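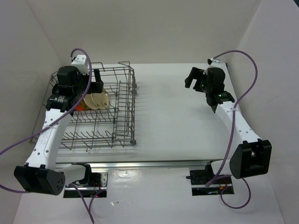

Most loading problems in a dishwasher come down to tine spacing, and tine spacing is the one number manufacturers rarely print. I have been working through this with the lower rack, looking at what the plates do. A wire basket is easier to understand this way. The grid base, the rows of upright tines and the taller side walls are three separate parts of the design, and each of them limits what you can load. The beige plates standing between the tines have their rims overlapping, and that overlap is the subject of this post.

A plate in a rack has two points that matter: where it rests on the base wires, and where it leans on a tine. The rim is free to go wherever the curve of the plate sends it. On a flat plate with a narrow rim, adjacent plates stay parallel and the gap between them is close to the tine pitch minus the thickness of the plate. On a coupe shape, where the whole plate is slightly dished, the gap at the rim gets smaller and the gap at the center gets larger, or the other way around, depending on which way you face it. Two dished plates facing opposite directions can touch at the rim while leaving a wide pocket in the middle.

Contact at the rim is where the dried ring of food comes from. Spray from the lower arm arrives at a shallow angle, hits the first surface it meets and runs down. Water does get into a closed gap, but it gets in slowly and carries very little off with it. I had been blaming the detergent for this since July.

The rack I measured is from a Platmont machine, the older of the two I have had in this kitchen. Tine pitch on the main rows is 30 mm, center to center. My everyday plates are the Crabtree ones, and their depth from base to rim is close to that figure once you allow for the lean. They fit in consecutive slots if they all face the same way and all lean the same way. If one is reversed, the neighbor on that side is touching it. The deeper Limska pasta bowls do not fit in consecutive slots at all. They need every second slot, and the slots between should be left alone. A saucer will physically go in there. It will also come out dirty.

I ran 4 loads with the same plates and the same 2 programs, changing only the spacing and the direction they faced. The soil was a thin layer of tomato sauce, left at room temperature for an hour. Results, such as they are:

Consecutive slots, all facing the center, normal program: clean, slight film at the base of one plate.

Consecutive slots, mixed directions, normal program: visible ring on almost every plate with a reversed neighbor.

Every second slot, all facing the center, short program: clean.

Consecutive slots, all facing the center, short program: traces on the inner plates, outer plates clean.

One run each is a small test and I would not defend the film result. The mixed-direction result was clear enough that I did not repeat it.

Some notes on the rack itself. Check the ends of the wires while the basket is out. End caps wear, and a bare wire end will rust from the cut face and leave brown marks on whatever sits against it. Bent tines are worth fixing – a tine that is 5 mm out at the tip takes a noticeable share of the slot next to it. I straighten them by hand over a folded towel, in small steps, because the coating cracks before the wire does. Touch-up coating is sold for this. The one I bought from Prumdale needs a full day to cure and the bottle says to apply two coats.

Small items do not belong in the plate rows. Anything light enough to be moved by the spray ends up lying between two plates and shielding both of them. Small lids and children's cups go in the upper rack in my kitchen, under something heavier.

The upper rack has a different pitch and a sloped base, and I have not measured it yet. I also want to repeat the short program with the deeper bowls at the back row instead of the front, where the side wall may be blocking part of the spray.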